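Push-button station

A push-button station (also called a push-button enclosure, control station or button box) is a small housing that holds one or more push-button switches and keeps their wiring out of reach. Stations are found on machine tools, conveyors, pumps, garage hoists, loading docks and a great many home workshops. They are among the most satisfying little assemblies in electrical work: a box, a hole, a button, a couple of screws, and suddenly a machine has a place to put your thumb!

Parts

The enclosure is usually a molded plastic or cast metal box in two pieces, a base and a lid. The lid is held by screws, most often one at each corner, and has a round hole for every switch it is meant to carry. Many lids also have a shallow area beside the hole for a legend plate or a sticker. The base has openings or thin knockouts for the cable. Better boxes come with a gasket between the two halves, which keeps out dust and splashes.

The switch itself is a sandwich of smaller parts. At the front is the cap, or actuator, the part that gets pressed. It sits in a ring called the bezel, often bright metal or chrome-plated plastic. Behind the bezel comes a threaded body that passes through the lid and is tightened with a nut or collar. At the very back is the contact block, with its terminals, where the electrical work gets done. On many designs the block comes away from the body, so a worn one can be replaced without disturbing the button.

Sizes

The most common mounting hole for industrial buttons is 22 mm, with 30 mm typical of older and heavier equipment and 16 mm used on compact panels. A switch and an enclosure from different makers will often fit together if the hole size agrees, though depth has to be checked too. A tall contact block can easily hit the floor of a shallow box.

Contacts

A normally open contact (NO) closes the circuit when the button is pressed. A normally closed contact (NC) opens it. Start buttons generally use NO contacts and stop buttons NC, so that a broken wire in the stop circuit has the same effect as pressing stop. Momentary buttons spring back when released, while latching ones stay down until pressed or twisted again. The type is commonly printed on a label on the block, sometimes in very tiny letters.

Colors

Color is where push buttons get cheerful. Red is used for stop or off and green for start or on in most workshops. Yellow is often given to abnormal conditions, blue to resets, and black, white and gray to general functions. Enclosures follow looser habits. Gray is the everyday choice, yellow is widely used for emergency stops, and orange turns up on boxes that should be easy to find on a crowded bench.

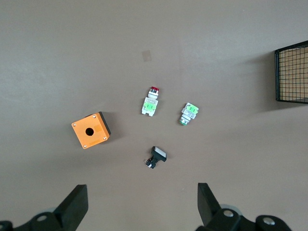
Orange single-hole enclosure with a red and a green push-button switch.

Assembly

The usual order is to open the lid, separate the contact block if the design allows it, pass the switch through from the front and tighten the nut from behind. Most bodies have a small tab or notch that stops them from turning in the hole. The cable goes in next, through a gland or grommet, and is connected with the supply switched off and locked out. The lid screws are best started by hand, all of them, before any is tightened fully.

See also

Contactor
Emergency stop
Limit switch
Pendant control

Last edited July 20, 2022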